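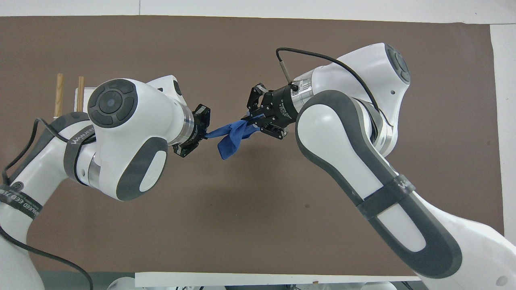

How often must the Skovoleo oil be applied on a wooden worktop?
Two times in the first month, then every 3 months. A worktop next to the sink may need it sooner, when water drops no longer stay round on the surface.

Skovoleo Worktop Oil, clear, 400 ml
Item number 252
Made by Muren

Skovoleo is a hardening oil for oak, beech, ash and walnut. It goes into the wood and leaves a matte surface - it does not make a film like varnish. The color of the wood becomes a little deeper, mostly on walnut.

How to use
Sand in the direction of the grain and remove all dust. Shake the can. Put on a thin coat with a cotton cloth, wait 2 hours, and wipe off what the wood did not take. Let it dry overnight before the next coat.

Oily cloths can catch fire by themselves. Lay them flat outdoors to dry, or keep them under water in a closed metal can.

Not suitable for lacquered surfaces. If your worktop was treated before with Teltosent wax, clean it first with Ortner wood soap, strong mix, and let it dry well.

Also available: Skovoleo white, same can size. The white oil is out of stock until August.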